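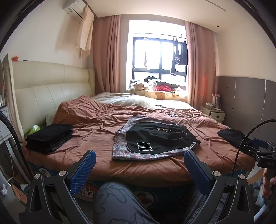 Irkport, 26 December 2019

Flannel sheets: how often do you wash yours in winter?

quiltedpear wrote:
Hi all, hope everyone had a good holiday and is still in pajamas like we are! My aunt gave us a set of the Draltmont flannel sheets and I am already in love, but I've only ever had plain cotton and I don't want to wreck them. The tag says warm wash, low dry. Do you really do them every week? It seems like a lot of wear on something so fuzzy, and our dryer is slow as anything this time of year.

mossyporch wrote:
Oh, you'll never go back! We've had flannel on the bed every winter since the kids were small. I do mine every week, cold water, and a splash of white vinegar in the rinse for the first couple of washes. Clean the lint trap halfway through drying the first time (you will be amazed, it looks like a small sheep in there).

tallgrass_73 wrote:
Going to disagree a little with the weekly thing, with all respect to mossyporch. We shower at night and wear full pajamas to bed, and every two weeks has been fine for us. My old Salmont set lasted 5 winters that way and only went thin where my feet go. Weekly washing is what makes them pill, in my opinion.

mossyporch wrote:
Pilling is the dryer, not the washer! Take them out while they're a tiny bit damp and hang them over a door. And I'm sorry, but two weeks with a dog on the bed? No thank you.

tallgrass_73 wrote:
Ha, well, we don't have a dog, so you've got me there. I'll still say two weeks.

bluekettle wrote:
Can I add a question? Are these 100 percent cotton? I paid 80 dollars for a set at Rampersad and found out at home they were a blend, and they never got soft the same way.

quiltedpear wrote:
Just went and checked, all cotton! Thank you both, I think I'll try every ten days and see who's right. They're in the wash now with the vinegar, and I've moved the heavy quilt to the guest room for the time being.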